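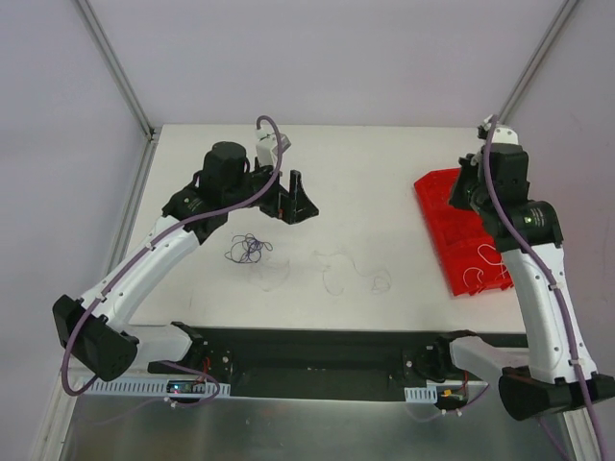 Both arms over the table, string-sorting task, red tray on the right.

Review notes: the Clunel two-arm bench kit

I have had the Clunel kit assembled long enough to have opinions about it. The test I keep coming back to is string. Rigid parts tell you whether the calibration is right. String tells you about finger geometry, grip force and how patient the operator is.

What you get for the money is a pair of arms, a front rail to mount them on, power and data cabling, and a license for the Gorico control software. The table, walls and posts are sold separately as the enclosure option. I ordered it because side light had been ruining my camera calibration. Plain light grey walls fixed that, and I would order it again.

Assembly

The manual gives 104 steps, several of which should be merged. The shoulder brackets go on the rail first, then the base blocks. Do not tighten the brackets fully until both arms have been run through homing. I did, and had to back everything out. Juwita Menon at Clunel support confirmed that the next revision of the manual will change the order.

The links are white and curved, with small round holes along the side. The holes are the best part of the mechanical design. I tie the purple cable to the link with small white cable ties and leave a loop near the base for slack. With too little slack the cable pulls at full extension and the wrist encoder logs a fault. With too much, it swings into the work area. The setting I ended up with is a loose loop hanging beside the base on the left arm, and I have not had an encoder fault since.

The slotted cable duct below the rail is adequate on the left. The piece on the right is shorter, and the wiring under that shoulder is untidy as a result. A second full-length piece would cost Clunel very little.

String

The task is to pick up a bundle and place it in the compartments of the tray. Three kinds of material are in rotation: white string, a dark blue-purple string, and a clear thread that I regret adding. White against the red tray is easy for any camera. The blue bundle on the white tabletop is also easy. Clear thread on a white surface shows as a thin gray outline at best, and the stock vision settings do not find it. I have been running those picks by teleoperation.

The angled black finger gets under a loop well if you approach nearly flat. It does less well on a tight bundle, where the tip pushes the string along. Prapai Bunnag suggested a strip of silicone on the tip. It helped with the blue and made no difference on the clear.

Tray angle matters less than I expected. I stopped squaring it to the rail after the first week and the software copes, provided the tray is re-registered after each move.

Software

Gorico is stable. The trajectory editor is slow with both arms loaded, and undo covers only the last two actions. Export works. Logs are plain text, which I appreciate.

Verdict

Good hardware, average documentation, acceptable software. If your parts are rigid, the single-arm version is probably enough. For string, cable or cloth, get two arms and budget time for fingertips. I plan to repeat the clear thread picks with a darker mat on the table.

Posted 03/01/2021

Recent posts
Riviere wrist camera, first impressions
Fingertip materials compared, with notes from Colette Lacroix
Backlash measurements from September
Reader mail: Aurelio Figueroa on cable strain

Copyright Vasylyna Holovko, Plarnalbridge | Contact | Back to top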